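Section 4: Cups and the cup rack

Applies to the Woleo counter fit-out, with the Clumomar slotted cup rack, part 2218. If your rack came from somewhere else, skip to 4.3.

4.1 Before you start

The leaflet in the Clumomar box says the rack "organises itself". We have set up a few of these and have yet to see one do it. It is a row of black dividers on a base, and it will hold whatever you push into it, in any order, including the wrong one. Most of the work in this section is deciding what goes where and then leaving it alone.

You will need:

the rack, with its dividers already fitted
one sleeve each of the sketch-print paper cups, the navy-band paper cups and the clear plastic cups
a clean dry cloth
a clear stretch of counter in front of the rack

You don't need the sticky feet supplied in the small bag. They're meant to stop the rack sliding on steel. On ours they came off in the first week and left a ring of glue that took longer to shift than the whole set-up. Fit them if you like.

CAUTION: Wash and dry your hands first. Handle cups by the outside wall only. A cup that has had fingers inside it goes in the bin.

4.2 Placing the rack

1. Wipe the counter and dry it fully, right into the back left corner.

2. Set the rack towards the back of the counter, on the left, with the long way running towards the wall. The leaflet shows it in the middle. That looks tidy in a drawing and leaves you no room to put a drink down.

3. Check that the tallest stack you intend to load will clear the shelf above. Do this by holding a stack in place before you load anything else. The leaflet's clearance table assumes a shelf nobody seems to sell.

4. Push gently on the front edge. A little movement is normal when the rack is empty. If it still moves when loaded, check the counter for water before blaming the rack.

Note: The dividers lift out for cleaning. They are described as "tool-free", and so they are, but the first removal is stiff. Pull straight up with one hand flat on the base.

4.3 Sorting the cups

Do this even if the cups come straight out of sealed sleeves. Sleeves get opened at the supplier, topped up, and closed again. We've found strays in the middle of sleeves marked as a single print, and the supplier's answer was that it couldn't happen.

1. Stand a few cups of each kind upside down on the dry counter, well apart.

2. Take the paper cups one at a time and turn each round by the outer wall. Look for dents in the rim, a seam that has lifted, or a base that isn't sitting square.

3. Compare the rims. Two paper cups with different prints can look the same size on a shelf and still refuse the same lid. Try a lid on one of each before you trust the label.

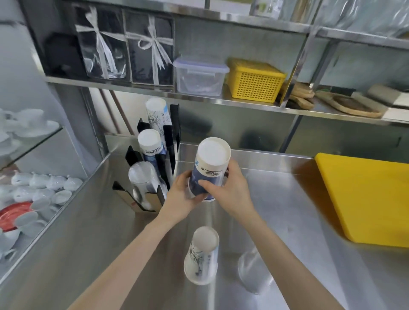 4. Put the good ones back with their own kind. Put doubtful ones to one side and look again at the end, when you'll be either more patient or less.

5. Never nest a paper cup over one of another print to save space. They will go together, and they will look fine until somebody pulls a drink cup and gets two. If two have already been pushed together, part them with a slow twist. A hard tug bends the lower rim.

6. Sort the clear cups last. Their faults are harder to see against steel, so hold each one up to the light and run your eye along the wall for a crack.

Note: The Erkari supply sheet advises a spot check of 4 cups in every 100. Treat that as the least you can do. On a new delivery we check the first and last few of every sleeve and a handful out of the middle, and that still misses some.

CAUTION: A cracked clear cup can hold water for a minute or two before it leaks. Passing a water test doesn't make it safe to use. If you can see a line in the plastic, throw it out.

4.4 Loading the rack

The order below is a house order. There is no law behind it and the rack will work with another. What matters is that everyone on the counter uses the same one, and in our experience that lasts until the first busy Tuesday unless it's written down somewhere people can see it.

From the back to the front:

Back: sketch-print paper cups
Middle: navy-band paper cups
Front: clear plastic cups

1. Load the back row first. Reaching over a full front row is how stacks get knocked across the counter.

2. Slide each stack in along its slot, all the cups the same way round. Support the length of it with your free hand. Long stacks sag.

3. Add to a stack from one end only. Breaking it in the middle and closing it up again traps air and gives you two cups that won't part.

4. Steady the rack with your left hand while the right brings the next cups over. The makers claim the rack is stable enough to load one-handed. Possibly it is, with two cups in it.

5. When a row is in, take one cup out and put it back. If the whole stack follows the cup, it's packed too tight. Take a few out and store them with the spares.
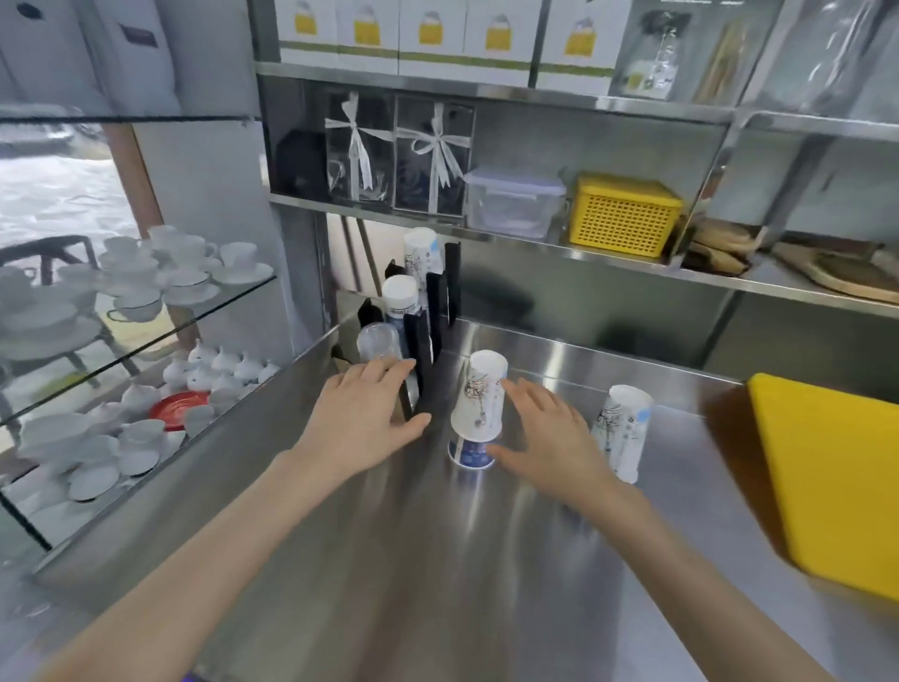

M. Kelemen

A word on numbers, since people ask. The carton says 900, and the sleeve count printed on the end of it gives a different total if you multiply it out. I stopped arguing about it in July. Count what you receive when you receive it, write that on the delivery note, and don't use the printed figure for reordering.

The rack capacity given in the leaflet is no better. It was worked out for one size of cup, and the leaflet doesn't say which. Load to the point where a cup still comes away freely and stop there.

4.5 Joining two part stacks of clear cups

Clear cups cause most of the trouble in this section. They cling, they slide when you don't want them to, and two short stacks left side by side on the steel will find their way to the floor. Join them before loading.

1. Bring both stacks to the middle of the counter, away from the edge.

2. Take one in each hand, round the sides. Keep your thumbs off the inside of the open end.

3. Tilt one stack slightly and bring the two together. Let the end cup find its own way into the next. If it catches, back off and turn one stack a little.

4. Don't bang the joined stack on the counter to settle it. Everyone does this. It jams the bottom few, and they are then the ones you fight with when there's a queue.

5. Lay the stack in its slot at the front of the rack and check that the rims are evenly spaced along the row. A tight bunch of rims with a gap after it means a cup has gone in crooked.
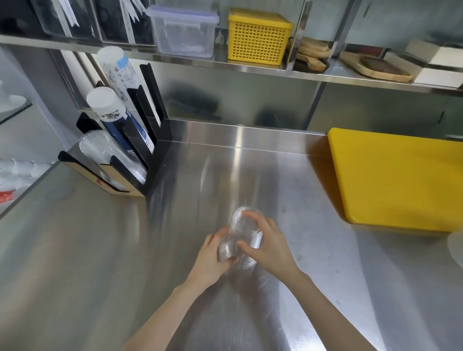
Fig. 4.5 Clear cups, a stack in each hand, with the loaded rack on the left.

Note: Some guides suggest dusting or spraying the cups to stop them clinging. Please don't. Whatever you put on the cup ends up in the drink.

4.6 The shelf above

The fit-out plan calls the lower steel shelf a "display and rapid access zone". It is a shelf. Things get put on it and stay there.

1. Keep gift boxes at the left, upright and side by side, with the bows clear of the edge. Trailing ribbon catches on the tall stack when you pull it out.

2. Clip-lid containers go next to them. Close every clip. A lid held by one clip will pass for closed until you lift it.

3. Light things such as a plastic basket can go in the middle. Keep loose cups out of it, however handy it looks. Cups in baskets get squashed and then get put back in the rack.

4. Serving boards go at the right-hand end, lying flat and well back. They're the heaviest things up there and should be lifted down with both hands.

CAUTION: Don't store cleaning sprays above the cups, even with the nozzle locked.

4.7 Daily check

Before opening:

Look along each row for a cup of the wrong print.
Pull one cup from each stack and check that it comes away singly.
Bin the end cup of any stack left uncovered overnight.
Wipe the counter in front of the rack and dry it.

At close:

Return clean unused cups to their own row. If you can't say for certain that a cup is unused, it isn't.
Cover the rack. The fitted cover sold for part 2218 is a poor fit, and a clean food-safe bag does the job.

4.8 If something goes wrong

Cups come away in twos. Stack too tight, or it has been banged down. Take the stack out, part it by twisting, and reload shorter.

Stack slides out of its slot. Check the divider is pushed fully home. The click described in the leaflet isn't always there, so press down and look.

Rack creeps forward. Water underneath, nearly always. Lift, dry, replace.

Lids don't fit. Go back to 4.3, step 3. Mixed sleeves are far more likely than faulty lids, whatever the lid supplier's helpline tells you.

Replacement dividers are ordered through Woleo under the rack's part number. They are sold in pairs.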